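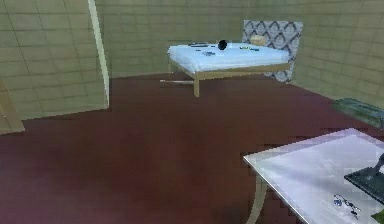

Catalina Ocampo remembers that her grandmother never slept past five, and that as a child she thought all old people were made like this. Now she is the one who wakes before the light, and she came to talk about it with a notebook where she has written every night since October.

"I wrote the hour when I lay down and the hour when I stood up," she says. "After 90 nights I saw that I was sleeping more than I believed. It was a little embarrassing, because I had complained to everybody."

She lives in Solberg, above a bakery, and the ovens start at two. For years she blamed the bakery. Then it closed for the summer holidays and she woke at the same hour, in complete silence, and lay there listening for the trays.

Elspeth MacLeish, her neighbor, worked nights at the Pereyra laundry for a long time and has another opinion. She thinks that people look too much at the clock. "I turned mine to the wall," she says. "If I must know the time, I have to get up for it, and mostly I don't want to."

Ocampo tried this also. She lasted two nights. What helped her more was to move her dinner earlier and to stop the short sleep on the sofa after lunch, which she still misses — "especially on Sundays, when it rains and my sister is reading."

I asked if she will continue with the notebook. She has a few empty pages left, she told me, and she wants to use them for the tomatoes.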